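In defense of buying less fruit

20/08/2018

I threw away four peaches last week. They were good peaches when I bought them, from the market on the Grandport side of the river, and I carried them home in my own hands like they were eggs. Then I put them in the fruit bowl and forgot they existed until one of them started leaking.

I'm telling you this because I've been reading a lot about food waste lately, and almost all of it is about somebody else. The supermarkets, the restaurants, the farmers who won't pick a crooked carrot. Fine, go after them, I'm with you. But I'd like to talk about the fruit bowl, that cheerful thing sitting in pretty much every kitchen I've ever been in, and say that I think it's making us buy food we don't want.

My friend Chae-won Ryu got me started on this. She kept every grocery receipt for a year (she's that sort of person, I am not) and circled everything that ended up in the trash. There were 102 circles. More than half were fruit! And she's careful with money. She'll walk ten blocks to avoid paying for parking. But she told me that a bowl with two lonely plums in it made her feel like she was failing at something, so she kept filling it up.

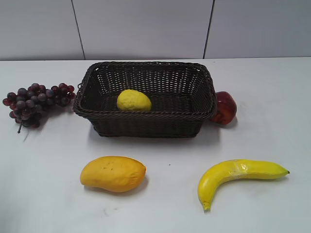 I know that feeling so well. My mother's kitchen in Sterberg always had fruit out, piled high, and it meant we were doing okay. When my aunt came over she'd look at the pile before she took her coat off. I don't think my mother cared for apples at all. We ate them because they were there, and when they went mealy she made a sauce that everyone was polite about.

So there's something under the shopping that has very little to do with being hungry. A full bowl says welcome, and it says we eat right in this house, and it looks great in the listing if you're selling the place. That's a lot of jobs for a few pears. Meanwhile the pears are getting soft from the bottom up, where you can't see them.

Ju-won Bang, who ran the produce counter at Yang Grocery for years before the store closed in July, used to try to talk me out of things. I'd pick up a bag of oranges and he'd ask when I was planning to eat them. Not in a mean way, he just wanted to know. If I said "oh, this week" he'd take the bag and hand me three. I thought it was a terrible way to run a business, and I went back there for years, so what do I know.

People will say that having fruit in plain sight makes you eat more of it. I believe that, up to a point. If there's a banana on the counter when I walk past at four in the afternoon, I'll probably eat the banana, and that's one less trip to the cookie drawer.
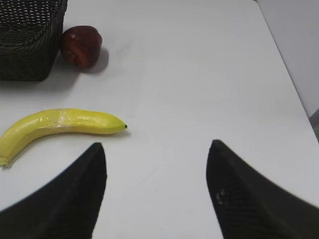
One banana at a time is plenty.

But that works with one banana. It works with two. By the time there are seven of them, I've stopped seeing bananas and started seeing a chore, and by the weekend I'm looking up bread recipes I don't want to make. I have made so much banana bread out of guilt. My neighbors have eaten so much of it, poor things.

What I do now is very small and a little embarrassing to write down. I buy fruit for the next 2 days and no further. When the bowl is empty I leave it empty — that was the hard part, it took me weeks to stop feeling odd about it — and I go back to the market when I want something. Yes, I can do this because I live close by. When I was out on the Uria road with no car I shopped twice a month and bought whatever would last, and anyone who had lectured me about it would have gotten an earful. If that's you, carry on, and please ignore me.

For the rest of us, though, I do wonder who all that fruit is for. My aunt hasn't checked my kitchen in a long time. I had one peach yesterday, over the sink, and I'm going back for another tomorrow.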